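Unit 5: Pricing Everyday Footwear
Retail Basics, Evside evening course

Last week we looked at fixed costs. This week is markup and margin, using house slippers as the product.

Markup is figured on what the store paid. Margin is figured on the selling price. A pair bought for $5 and sold for $10 has a markup of 100 percent and a margin of half. Students mix these up on the test every term, so write both formulas on your card. 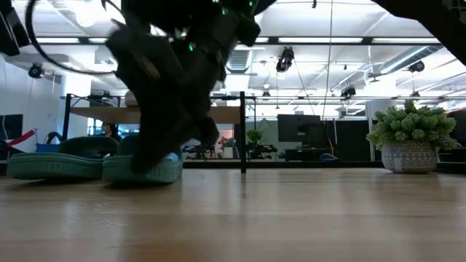 Returns come off the top. In the Nullholm worksheet, sales for June are $2977 before returns. Subtract the returns first, then work out the margin on what is left. Do not count a returned pair as stock until it has been checked and put back on the shelf.

For Saturday: read the Tranholm case and do the odd problems. You need a score of 70 to move on to Unit 6. Bring a calculator. Phones stay in bags during the quiz.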